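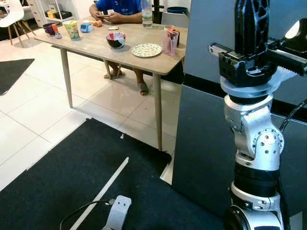
4. Demonstração de domingo: arrumar a mesa

O braço Skaltent trabalha melhor com uma mesa de verdade! Deixe a tigela no meio, com o prato ao lado, e espalhe o resto à vontade - caneca, garrafa, caixinhas.

4.1 Ligue o controlador e carregue o programa 63.
4.2 Aproxime a garra da tigela.

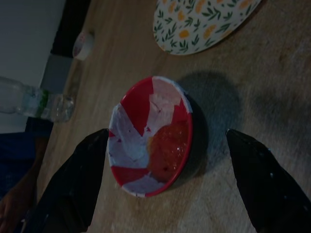 Fig. 2 - Garra aberta junto à tigela.

CUIDADO: mãos longe dos dedos da garra durante o fecho.

4.3 Confirme a pega no painel e carregue em Iniciar. É o momento de que os visitantes mais gostam!

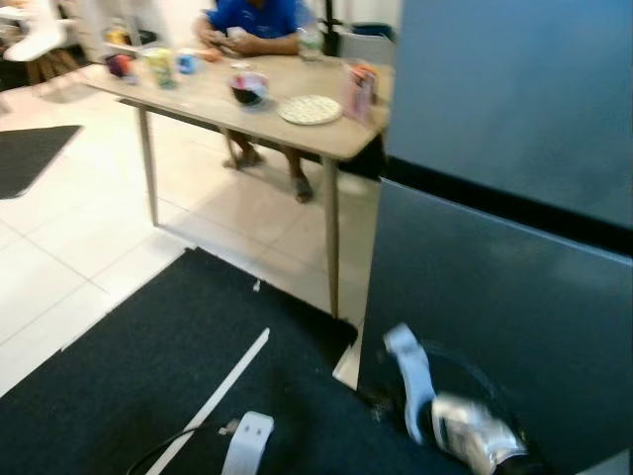 4.4 No fim, prima Repouso e espere pelo sinal sonoro.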